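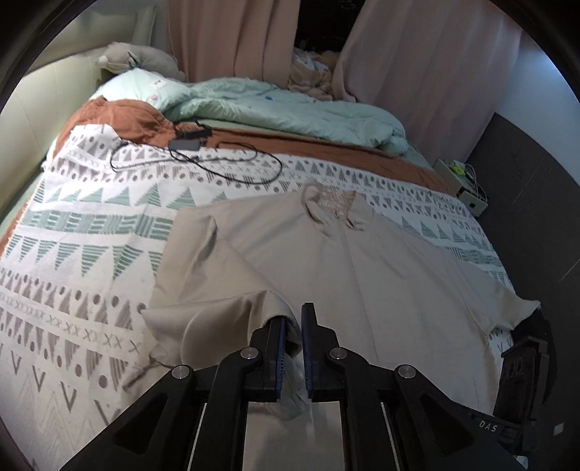

Skikcombe's clothing exchange will take donations of men's shirts again from 9 June 2022, after a break that began last October. Organizer Lavanya Kartha said the exchange can hold 200 shirts at its new room on Sarkby Street. Donors are asked to lay each shirt out flat before folding, with the front facing up, and look it over from collar to hem. A beige button-up spread on a white bedspread, one sleeve folded in and the other still out to the side, has a small floral print inside the collar. Shirts with linings like that are welcome, Kartha said, as are plain ones.

Missing buttons are fine. Ezequiel Campos will do small repairs on site for 50 cents a button. Shirts with torn collars will be turned away.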